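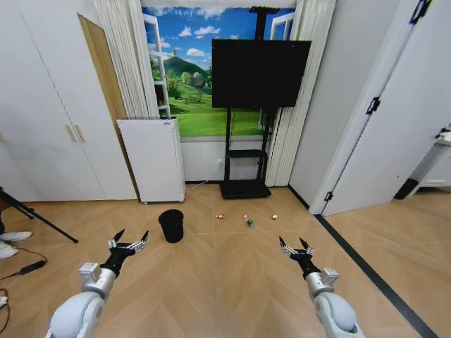 Suelo en espiga, tono claro. Foto: tcullinane

Buscar en el foro Búsqueda avanzada Ir

Tema: ¿Aceite o barniz para un suelo en espiga?

tcullinane
Buenas tardes a todos. Disculpen mi español, lo aprendí de adulto. Tenemos en casa un suelo de madera en espiga y quiero darle un acabado nuevo en mayo. El vendedor de Piven me recomienda barniz mate de dos componentes. Mi cuñado insiste en el aceite Unar. ¿Qué harían ustedes?

marga_sierra
Aceite, sin duda. Si se raya una tabla, lijas esa zona y la aceitas otra vez. Con barniz tienes que lijar la habitación entera.

khennessy
No estoy de acuerdo con Marga. Yo tuve aceite nueve años y cada primavera tocaba mantenimiento. Con niños, barniz y a vivir.

marga_sierra
Nueve años y el suelo seguía ahí, ¿no? ;)

tcullinane
Gracias a los dos. Me preocupa el color – el barniz que probé en una muestra quedó más amarillo de lo que yo deseaba. El presupuesto de Sheehan es de 1.067 euros con lijado incluido, y me parece alto.

khennessy
Pide uno al agua, amarillea menos. Y en espiga, exige que la última pasada sea con grano fino, porque la veta cambia de dirección y las marcas se notan mucho.

Comentarios de los lectores (2)

Putby: Pagué 143 euros por alquilar la lijadora y lo hice yo. No lo repetiría.

lola_m: ¿Al final qué elegiste, Tomás?

Contacto | © Foro Suelos y Maderas | Volver arriba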